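Household picking arms still slow on mixed items, Sundton trial finds

6/2/24

A trial of robot arms on household and stockroom chores has ended at Sundton with mixed results. The test, run by Hailu with software from Woter, asked a single arm to clear small unsorted goods from a metal bin, one piece at a time.

Over 138 attempts, the arm took an average of 22 seconds per item. Staff doing the same job by hand needed 5. 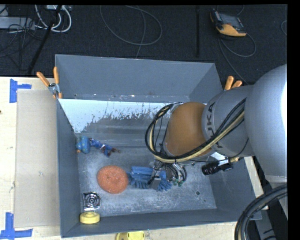

Most failed grasps involved soft or shiny goods. Scrubbers and anything with loose strands tended to shift as the fingers closed, and reflective surfaces gave poor depth readings. Pieces lying against the bin wall had to be approached at an angle, adding further time.

Hailu said the rate was too low for shop-floor use without a person on hand. A second round, with a revised gripper, is planned for September at the Rirna site.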